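Ollbridge issues safety notice on finger pads for Bestine hand-held grippers

October 3, 2021

0 comments | 17 shares

Ollbridge has issued a safety notice to all users of the Bestine hand-held gripper following a fault in the bond between the rubber gripping layer and its backing. Users are asked to stop handling acrylic, glass and other brittle items with the affected pads until they have been inspected and, where needed, replaced.

The notice covers 400 pads supplied from July onwards as part of the Sollar pad set. Pads supplied before July use a different adhesive and are not affected. The gripper body, the linkage and the cable are outside the scope of the notice.

The fault was first reported by a customer site where a clear plastic case slipped from a pair of grippers during a two-handed lift and broke on the floor. One operator received a minor cut to the hand while clearing up the pieces and returned to work the same day. Ollbridge was informed the following morning and suspended shipments of the pad set that afternoon.

Returned pads were examined at the Ollbridge workshop. Of 104 pads checked, 67 had some separation along the upper edge of the rubber. In the worst cases the layer had lifted far enough to fold under load, which reduces the contact area and lets a smooth-sided item rotate in the grip. The remaining pads had surface wear within the normal limit.

The cause has been traced to the surface preparation of the backing before bonding. A cleaning step was shortened when pad assembly moved to a new bench, and the revised work instruction was released without a peel test. The adhesive itself met its specification. Pads that were opened and closed against a hard stop many times without an item in the grip failed earlier than those used only for lifting.

"The test that would have caught this was in our procedure for new parts but not in our procedure for a changed process," said Simone Lopes, who is responsible for product safety at Ollbridge. "It is now in both. We are also asking users to look at their pads more often than the manual says, because separation can start at the top edge and a pad in that state may still hold a light item."

The Bestine gripper is used in pairs, one in each hand, to record handling tasks which are later repeated by automated equipment. A loss of grip during recording is a hazard to the operator. It may also pass unnoticed into the recorded task, and sites are advised to review any recordings made with pads that fail inspection. 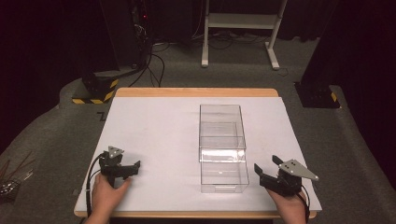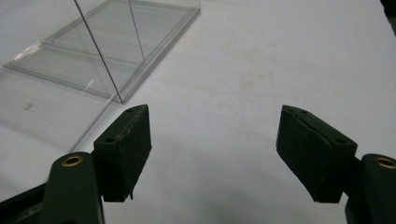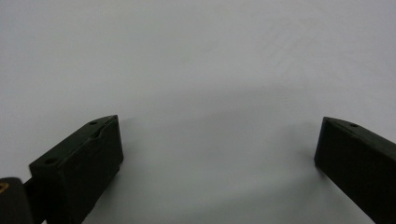

Users should carry out the following check before the next session and then at the start of each working day:

1. Disconnect the gripper and open the fingers fully.
2. Look along the upper edge of each pad under good light. Any crack, lifting or curling of the rubber is a reason to withdraw the pad.
3. Press the rubber firmly towards the backing with a thumb and release it. Movement between the two layers is also a reason to withdraw the pad.
4. Replace pads in pairs. Do not fit a new pad opposite a worn one – the uneven grip can turn the item.
5. Record the check in the site log.

Pads must not be re-glued on site. Adhesives bought over the counter have been tried by two customers and in both cases the repair hid further separation underneath.

Replacement pads made with the restored cleaning step are available now and will be sent without charge. Each production lot is peel tested before release, and the lot number is printed on the bag label. Withdrawn pads should be returned in the same bag, marked with the gripper serial number and the finger they were taken from.

Sites that have to continue work before replacements arrive may use the grippers with soft or unbreakable items only. Cut-resistant gloves should be kept within reach of the table for clearing up, and broken plastic should not be picked up with the grippers.

A full technical report, including the peel test results, will be sent to registered users when the examination of returned pads is complete. Distributors, including Lopes, have received a copy of this notice and will contact their own customers directly.

Requests for replacement pads should be made through the Ollbridge service desk, quoting "Sollar pad notice".

Share this release | 0 comments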